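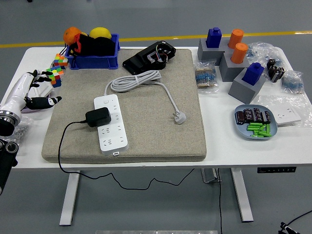 power strip, charger, cord on the felt

Right. Wedding venue thread. Been asked the same thing in my messages all week so putting it in one place

We got married in March. Booked, unbooked, rebooked. Looked at 11 venues. I am now a bore on the subject, sorry

1/ Ask what the hire hours are. Not the "day rate", the hours. First place we liked was called Drostico, lovely big windows, and the day was noon till ten. Including set up. Including taking it all down. So your party is what, six hours

2/ Ask if chairs are in the price. I know. I KNOW. One place had tables in the price and chairs as an extra. Per chair

3/ We had 144 guests on the first list. Got it down to 118 in my head and then my mum rang and it was 144 again. Book for the number your mum has

4/ Discounts. Everybody has one and you have to ask. Winter, midweek, nurses, paying it all up front. Werkus took 2 hundred off because Ehsan asked "is that your best price" and then just stood there. I would have filled the silence and paid more

5/ But read what the discount comes off. Ours was off the room only. Food, bar, corkage, all full price. Still worth having

6/ Corkage. If you're bringing your own fizz get the figure per bottle in writing. We were told one thing on the tour and the email said another. Went with the email obviously as it was lower, and they honoured it, fair play

7/ someone asked who Ehsan is. Ehsan Bahrami, my husband, keep up

8/ Deposits!! Ask when it stops being refundable. Ours was fine up to 18 weeks before and after that gone. Put it in your phone. I put it in my phone under the wrong year so put it in properly

9/ Go and see it in the dark. Everywhere looks good at two in the afternoon with the sun in. We went back to Naseri at teatime in the rain and the car park had one light and a massive puddle, and my nan is 84. Crossed off. Shame, the garden was gorgous

10/ Music. Some places have a limiter on the wall and it cuts the power if the band gets loud. My cousin had this in the middle of her first dance. Ask where it's set and then tell your band BEFORE you pay the band

11/ Suppliers list. "Recommended" and "you must use these" are different things and the brochure will not be clear. We wanted our own caterer, Feven Habte, who did my sister's do and makes the best lamb I have ever had in my life. Two venues said no outside food at all. One said yes with a fee. Werkus said yes as long as she sent her hygiene certificate over. She sent it that night

12/ if you're after Feven she's booked up for ages but she does keep a waiting list, be nice to her

13/ Competitions -- yes enter them. Free hire, free cake, whatever. Stivitness run one for the flowers. We didn't win. Use a separate email address though, I still get three a day about honeymoon luggage

14/ Check what date the prize has to be used by as well. Friend of a friend won a whole venue and it was only good for one weekend in Febuary

15/ Getting ready room. Is there one, does it lock, what time can you get in. We had ours from nine and it was nowhere near enough. Four bridesmaids and one mirror

16/ Last one. Get the name of whoever will be there on the day, not the person who does the tour. Different people every time. Ours was brilliant but we met her at the actual wedding

ok that's it, got to get the bus. Will do cakes another time if anyone wants it

oh and replies are asking what we paid -- not putting it on here, message me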